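Surnik Two-Arm Household Unit: Demonstration Visits

The Surnik unit is shown at Prunen's site in Flidthorpe from January. Visitors see it handling tableware at two work surfaces, under the control of a Prunen operator.

Each visit takes 90 minutes. The first 9 cover safety instructions and the location of the stop button. The rest is table work, followed by time at the controls for up to two visitors per group.

Configuration shown
Arms: two, each with a parallel gripper
Fingers: two per gripper, black contact surfaces
Arm cabling: external
Control: operator, with recorded playback on request
Part number, gripper finger set: 1,611

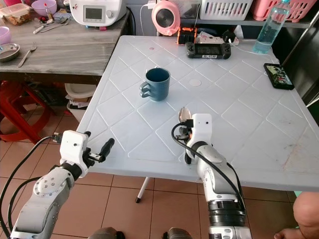
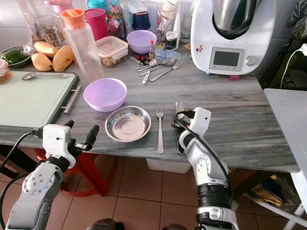

Spoon and mug work at the table; cutlery and bowls at the counter.

Cutlery is the harder test for a parallel gripper. A fork lying flat on stone leaves little clearance for the fingers, and a small error in height will stop the arm. The operator repeats any pick on request and can change the closing force between attempts. Grip settings supplied with the unit cover metal cutlery and smooth-walled bowls. Glassware is excluded.

Visitors may bring their own items, up to 80 mm across at the gripping point. Sharp knives are not accepted.

Long sleeves should be fastened at the wrist. Visitors stay behind the operator while the arms are powered, except during their own turn at the controls.

Orders and spare finger sets are handled by Lapiņa. Quotations are not issued at the demonstration. Bring the dimensions of your work surface, including its height from the floor, if you want a reach check.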